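Home | Style | Kitchen & Table | Workshop | Letters

Filed under: Home, Small Repairs

Last updated 23 Feb 2021

My dining table has not hosted a dinner since June, and I've stopped pretending it will. It's the workbench now! I blame Svend Vídalín, who runs a little repair shop in Trostcombe and talked me into fixing my own stuff over one very long cup of coffee.

His first rule is to work on wood if you can (metal scratches everything, he says, and glass makes him nervous). So I cleared off the mail and the candlesticks and got going. I love that table, by the way. It's a warm brown with a streaky grain, and I bought it from Bogdan Sadowski when he moved out of the apartment upstairs, two chairs included.

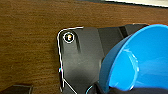
Black plastic is a funny thing to spend an evening with. You pick up a piece you've owned for years and find ribs and ridges and little round holes you never noticed, and then you're turning it over under the lamp wondering who decided a corner should be that round. I got so absorbed I let the rice burn.

Svend's other rule is about screws: they go in a muffin tin, in the order they came out. I ignored this once, on a radio, and ended up driving back to Trostcombe with a sandwich bag of hardware and a very red face. He sorted it out while telling me about Poul Sveinbjörnsson, his old boss, who kept 238 labeled jars on one wall and could find anything in them with the lights off.

I own a muffin tin now that will never see batter again. Next up is the desk fan, and after that my sister's toaster, if she'll let me have it.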